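## Breaker trips when I make breakfast, is it the outlet or the breaker?

**mostholm_renter**

Hi all, second winter in this apartment (older building in Mostholm, Drarnton side) and my kitchen breaker has started tripping nearly every morning. It's a 20 amp, or at least there's a little 20 on the switch. It goes when I've got the toaster oven running and then start the kettle. Sometimes it holds for a minute, sometimes it's instant — and then the fridge light is out too, so I guess that's on the same line? 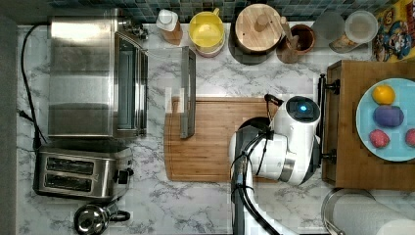

My landlord says breakers "get tired" and wants to swap it for a bigger one himself. That would be great if it works, but my sister got very loud on the phone when I told her. Is she right? I'd also love to not eat cold bagels until May.

**Dorine**

Your sister is right, please don't let him do that! The breaker is sized to the wire in the wall. Put a 30 on wire meant for 20 and the wire can overheat before anything trips.

Do the math with the labels on the bottom of your stuff. A 20 amp circuit at 120 volts gives you 2400 watts, total. Kettles are often 1500 and a toaster oven can be close to that, so with both going you're way over, and the fridge wants its share too. The breaker is doing its job. Mine was the same in my old place, and I just got in the habit of boiling the water first and then doing the toast. Takes an extra 5 minutes and I drink my coffee while I wait.

If it ever trips with only one thing running, that's different and I'd want an electrician to look (a real one, with a license).

**hjalta2251**

same thing happened to me, I bought a new kettle and it didn't help

**panelguy_drarnton**

Dorine covered it. One more thing: check whether you have 2 kitchen circuits. Plenty of kitchens do. Switch off the one that trips, then plug a lamp into each outlet and see which still work. If you find a live one, move the kettle there. No extension cords or power strips for heating appliances, though.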